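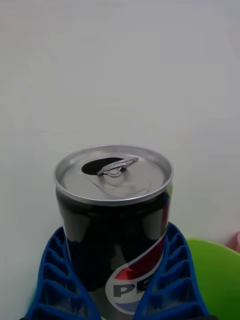
Reply on the shared page from Killetti: the turnout column for Traslow cannot be right, it has more ballots than registered voters in two wards. Agreed after checking. The ward file was joined on the old boundary codes. Entry below replaces the previous one.

2 Jun 2019

Print this entry | E-mail this entry

Purpose: code the Traslow council speeches on the water tariff and see whether the position of each party group moved between the draft budget and the final vote.

Material
Transcripts from 12 sittings. Two have gaps where the recording dropped out, both during points of order, so the loss is tolerable. After splitting by speaker turn and dropping procedural turns ("I so move", "seconded" and the like) there are 1695 turns left. Speaker names were replaced with group codes before anyone read the text.

Coding
Scale runs 1 to 7, from full opposition to the tariff increase to full support. 4 is reserved for turns that discuss the tariff with no stated position. Turns off the subject get a blank, which the script must not read as zero. It did read them as zero on the first pass. Means for the opposition group were far too low as a result and should be ignored wherever they were copied.

Agreement between the two coders was good at the ends of the scale and poor at 3 and 4. Most of the trouble is one kind of sentence: "We support the principle but cannot support the timing." Coder A gives 3, coder B gives 4. Rule from now on: a stated objection to timing counts as a position, code 3. Recode all affected turns, both coders, separately.

Boundary codes
Five wards were redrawn before the last local election. The Martens ward took in part of its neighbor to the east and kept its old number, so the join runs without an error and gives wrong totals. Fixed with a lookup table, saved in the same folder as the ward file. Registered voters now exceed ballots everywhere. Turnout in Martens drops to a figure in line with the wards next to it.

First look
The governing group hardly moves. The opposition group moves toward support after the rebate for small households was added, but the shift sits in a handful of long speeches, and weighting by turn or by word count changes its size a good deal. Report both. Independents are too few to say anything about.

Vuledska was meant to be the comparison council. Its minutes are summaries written by the clerk and contain no direct speech. They can be used for votes and attendance. They cannot be coded on the same scale, and the comparison section of the draft needs to be cut back to match.

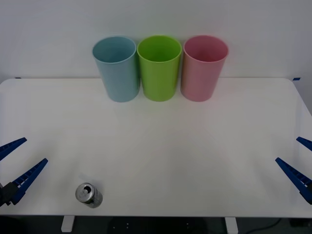
To do
- Recode the timing turns.
- Rerun means with blanks as missing.
- Ask the Vuledska clerk's office if audio was kept.
- Move the old ward file out of the working folder.
- Check whether the rebate amendment was circulated before the sitting or tabled on the floor. The minutes and the agenda disagree.

2 comments | 0 shares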